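Seltley opens its doors for a day of hand-held grippers and plastic bottles

For immediate release - October

I've written a fair few of these announcements for Seltley over the years, and I don't think I've ever enjoyed gathering the notes for one quite so much! We held our autumn open day at the Sorklow workshop, and by the time the doors closed in the evening 136 people had been through, which is 36 more than the 100 we'd printed badges for. (If you had your name written on a sticky label, sorry, and thank you for being nice about it.)

The day was built round Allska, our project on teaching robot arms to handle ordinary household things. Most of that teaching is done by people. You hold a gripper in your own hand, you squeeze it, you pick something up and put it down again, and a camera on the tool records what you did. The arm learns from the recordings later on. It sounds simple and it is, for the first ten minutes - then your wrist starts to have opinions.

We put the white table at the front of the workshop so visitors could stand close and have a go. It's the same scuffed surface the team uses all week, pen marks and all, and we kept a couple of blue boxes and a bottle on hand to practise with. I went first, because I'd told everyone how easy it was, and was politely advised to slow down.

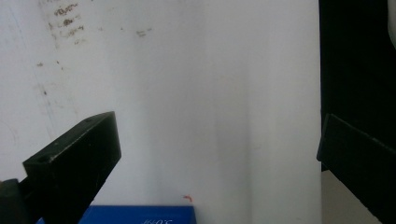
What visitors got to try

Every turn at the table began with a short chat about how to hold the tool: elbow in, fingers open wide, come at the object from slightly above. After that you were on your own. Some people went straight for the bottle and some circled it for ages. Two sisters from the village did a turn each and then asked to go again, and I'm told the younger one has asked for a gripper for her birthday.

At the start of the day the Allska collection stood at 3637 recordings. When we closed it stood at 3667, so thirty turns by visitors made the cut and have gone in with the rest. The others were mostly left out for dull reasons, such as a sleeve over the lens or a turn that stopped halfway when somebody's phone rang.

Benito Bravo ran the table from half past nine in the morning until well past teatime, and I only saw him sit down once. He likes a plain bottle for beginners. It's tall, it's smooth, and you have to decide where to take hold of it, low down where it's slimmer or up near the shoulder where it widens out. He asked people to choose before they moved, and you could see them start to look at the thing properly.

I had three turns myself and I was still rushing the approach on the last one. The trick is to bring both fingers in level with the gap nicely centred, and to leave the squeeze until you're really there. My hand wanted to squeeze much sooner!

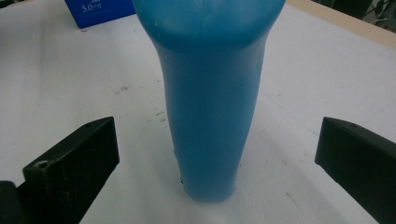 Olga Zabala said she had expected the visitors to be tidier and more careful than the team, and was pleased when they weren't. Everyone reaches for a bottle in their own way, she told me, and an arm that has only ever learned from four tired colleagues will pick up their habits along with their skill. She would happily have strangers in every month if the kettle could cope.

The kettle may have to. Our friends at Calvo, who lent us the folding chairs and the big urn, have offered both again for the spring, and we've said yes. The next open day will be at Sorklow too, with a second table so the queue moves faster, and a quieter hour first thing for anyone who'd like more room and less noise.

Schools, clubs and small groups are welcome to ask for a visit before then. Turns at the table are free and last five minutes or so each, and no experience is needed. Please wear sleeves that roll up.

Reporters who'd like to come and try the gripper can write to the Seltley press desk, and I'll be the one who answers.

ENDS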